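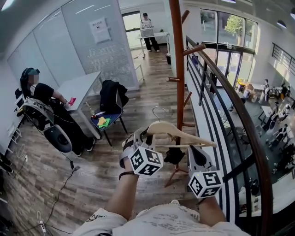

Why not just leave the arms out of it until the grippers work? One of the reviewers of our first draft, who gave no name, asked us that, and went on to say that a shared workshop is a strange place to gather training data for a robot that will end up in somebody's bedroom closet. We liked the question enough to build this section on it.

Figure 3. Moving a wooden hanger with the two handheld grippers, next to the coat rack. Each gripper carries its own marker cube.

4.2 Building and using the handheld pair

The short answer is that we did leave the arms out, for months. Panura (our name for the whole build, arms and all) began as two arms bolted to a bench, and we spent most of January fighting the cables and the mounts and learning very little about hangers. So we took the jaws off, gave them handles, and started doing the chores ourselves with the grippers in our hands. I can't tell you how much more fun that was! You pick the thing up, you do the job, you put it down, and what you have at the end is a recording of a task as a person would do it with a robot's hands.

The marker cubes are the part we get asked about most. Each one sits on top of its gripper, and the black patterns on its faces let our tracking code work out where that gripper is and which way it is pointing. Our first cubes were cut from foam board and they went out of square every time somebody leaned on one. The printed ones we moved to have sides of 45 mm, and they have held up fine – even the one that went down a flight of stairs. We print the patterns on matte paper after a bad week with glossy stickers, when every window turned into a white stripe across the markers.

We didn't insist on a matched pair. The left and right grippers in Figure 3 differ in color and fittings, and we kept it that way for the whole study (partly out of thrift, I'll admit). The tracking code, which we call Nautiyal, stores a separate offset between cube and jaw for each hand. You measure it once when you put the gripper together, and again if you take it apart. Forgetting the second measurement cost us 100 recordings, all of them with the left jaw closing a little to one side of where it really was. We threw them out.

Hangers came in early and never left. A wooden hanger is stiff and easy to see, but it has that hook, and the hook is where all the trouble lives. Hold the wood with one gripper and the whole thing wants to swing. Hold it with two and it stays put, but now both hands have to move together, and any drift between the two tracked positions turns up as a twist that no arm could follow. That makes it a really good test of the cubes, much better than the blocks we started with.

As for the workshop, we'd make the same choice again. Cloltano is a shared space, so people are working at tables, walking past, going up and down, and getting on with their own builds while we record. The light changes through the day. We kept all of it. A full set of hanger, cloth and rack tasks came to 3687 recordings, made by 5 of us taking turns, and we trimmed each one only at its start and end.

The one rule we did set was about the cubes: if both were hidden from the camera for longer than a second, we stopped and did the task over. New people hit that rule a lot on their first day, mostly by turning their wrists inward, and then their hands seem to learn it and it stops coming up. I still do it myself when I'm tired.

Putting the jaws back on the arms took an afternoon, using the same bolts and a spacer we had cut for Fleltine, our earlier one-armed build. Section 4.3 covers how the recorded paths were slowed down for the motors, and what we had to change at the elbow to get the hook over a peg.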